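Wustmont Recipe Project: where we are so far
2023-12-03

Hi all, and thanks for waiting on this one! I meant to send it before the holiday, but the last batch of handwritten cards came in that week and I wanted them in the count.

So, the count. We now have 154 recipes typed up and checked, from 22 households in Wustmont and over the hill in Chin. The grant asked for recordings too, and I've got 17 of those done (kitchen-table talks mostly, a couple on porches). People were shy in August and then the plums came in and suddenly everybody wanted to tell me how their aunt made dumplings. I have four plum dumpling recipes now and they do not agree on a single thing, including whether you put the sugar inside.

What's behind: the translations. A lot of the older cards from the Sulitz families mix two languages in one line, and the handwriting slows me down more than the words do. I finished 12 of them last month, which is less than I told you I'd do. I've moved some of the travel money over to pay for a second reader, as we talked about on the phone, and the change is on the budget sheet.

The test cooking has been the fun part. "Bake until it smells right" is a real instruction on a real card, so we're working out oven times and writing them in brackets, with the original wording left alone. The poppy seed roll took us three tries and I'd still like one more. The bean soup was perfect the first time.
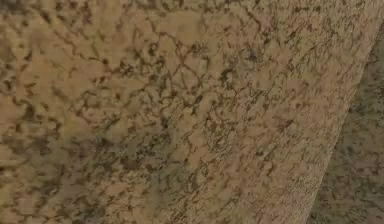
Kitchen and Supplies

We're still cooking at the Stokel hall on Saturday mornings and the rent is paid through the winter. I replaced the scale and bought two more loaf pans, both under the equipment line. The big oven runs hot on the left side, so I've started turning everything halfway through and writing that down too. Receipts are in the usual folder. Next up is the layout for the booklet, and I'll need a yes or no from you on color printing before I can ask for quotes.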